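October 10, 2020. Bedside tidy, Laitinen room.

Chore for Cirkivel: get the TV remote out of the lower shelf and up beside the phone.

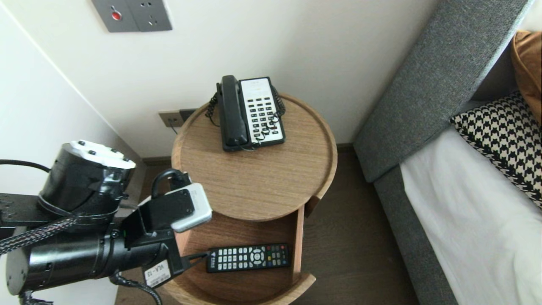 Remote on lower shelf, arm at left.

Slow approach again. A person does this without looking. Still using the July grasp settings.
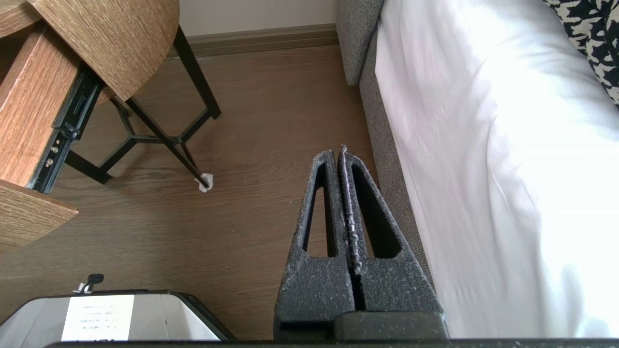 Finger pads are scuffed along the inner edges. Order 2 spares from Skernance.

We use cookies to improve your visit. Accept / Settings

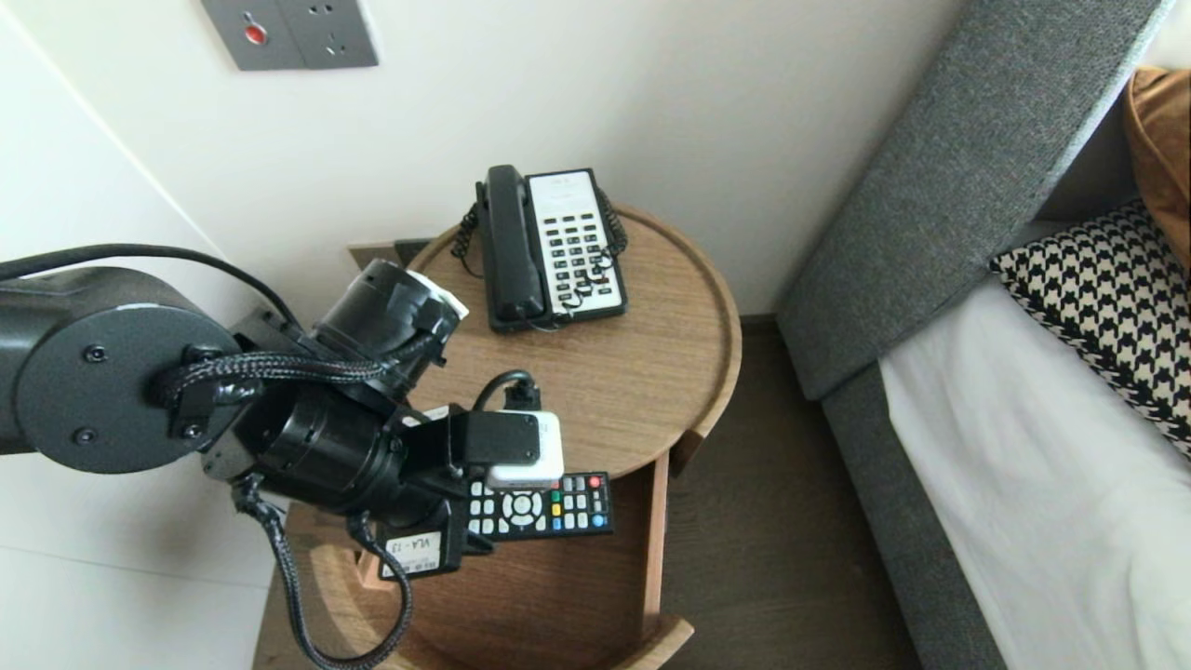

Coiled cord is my main worry for unattended work.

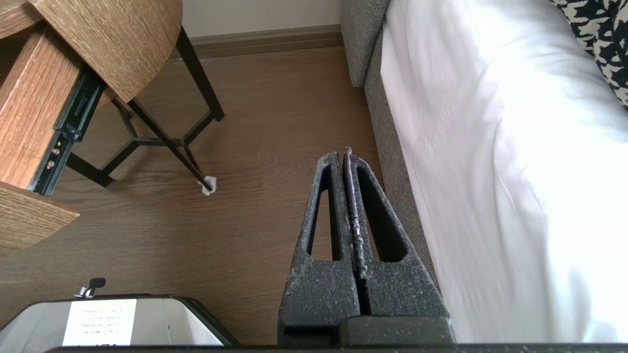
Beltesis wants 1,000 cycles. Not ready for that yet.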